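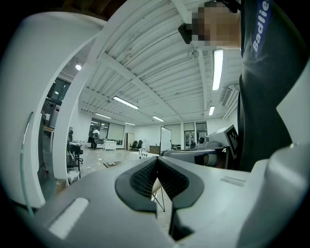

4. Recording two-handed demonstrations

By now you have a charged pair of Prothero grippers and a Sirer session open on the laptop. Good! From here on it gets fun. Everything in this section can be done by one person, but the first time through it goes much faster with a second person watching the live view.

The whole method rests on one idea: you do a household job with your own two hands, holding the grippers, and the policy learns from what the gripper cameras saw and where the grippers went. You never drive an arm. Our tidy-up policy in section 7 was trained on 687 demonstrations recorded exactly this way, and we still get a kick out of watching it.

4.1 Before you pick up the grippers

1. Turn on all the ceiling lights and leave them on for the whole session. Windows are fine after dark. In daytime, draw the blinds.
2. Wipe the textured pads with a dry cloth. Don't use alcohol on them.
3. Check that each marker is seated flat and that no tape or sleeve covers a corner.
4. Put on the head camera and tilt it until both grippers show up in the preview when your elbows are at your sides.
5. In Sirer, choose New Session > Bimanual and type a task name. Use the same name every time you come back to the task, capitals included. (Sirer treats "Wipe table" and "wipe table" as two tasks. We have lost an afternoon to this.)

Note: If you are left-handed, keep the left and right grippers in their marked hands anyway. Swapping them mirrors the action data.

4.2 Mapping walk

The mapping walk gives the tracker something to hold on to. It takes a couple of minutes and it is worth every second of them.

6. Press Map. Wait for the tone.
7. Walk slowly through the whole space you plan to work in, holding both grippers out in front of you. Go past the furniture, into the corners, and back again by a different route.
8. Turn with your whole body. Quick wrist turns smear the picture.
9. Finish where you started and press Map again.

Sirer reports the number of stable points it found. You want at least 900. Plain walls and shiny floors pull the number down, and a staircase, a shelf or a cart with things on it pulls it right back up, so give those a good long look on the way round. 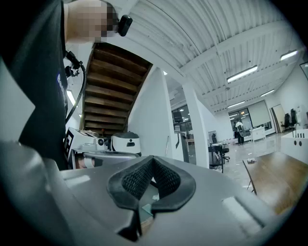
If the number stays low after two walks, put a few boxes or posters along the emptiest wall and map again. Once you have a good map, leave the large furniture alone. Small objects can move as much as you like. Chairs are somewhere in between: one chair rolled across the room has never hurt us, but after a full rearrangement you should do a new walk.

4.3 Recording

10. Stand in the start position with the jaws open and hold still until the tone.
11. Do the task at an easy pace. Around 40 seconds is a comfortable length for most table jobs.
12. Keep both markers in the head camera's view whenever you can. Reaching under a table and losing one for a moment is fine.
13. Close the jaws all the way on a grasp. Half-closed grasps look the same as misses in the width signal.
14. When the job is done, open the jaws, go back to the start position and hold still for the second tone.
15. Say "keep" or "drop" out loud. The microphone tags the episode for you, which is a lovely feature when both hands are full.

Caution: The jaws close harder than they look. Keep fingers, cables and lanyards out of the gap.

Caution: Stop and rest between blocks. The grippers are light for the first ten minutes and then they aren't.

Please do keep recoveries! If you fumble a cup and catch it on the second try, say "keep." When Kristóf Orbán retrained the Festdale model with the fumbled episodes put back in, it started retrying on its own, and the difference at the table was wonderful to see. We had been throwing those out since March.

Vary where you stand from one episode to the next. A step to the left, a slightly different approach to the table, one arm leading and then the other. 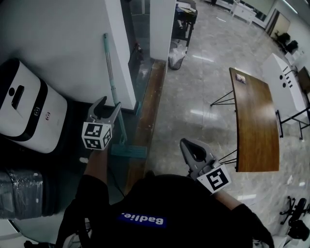 Lowri Dafis adds that 100 episodes from ten standing positions did more for her than twice that many from one, and that she now changes position before every take, even when it feels silly. She also suggests rehearsing the handover between the two grippers a few times with recording off, until you no longer look down at your hands.

4.4 Checking a block

16. Open the Review tab and sort by Tracking Gap.
17. Play anything flagged red. If the path jumps, drop the episode.
18. Export with the Pronum preset, both hands and head view selected.

Note: Do not rename files after export. The three streams are matched by name.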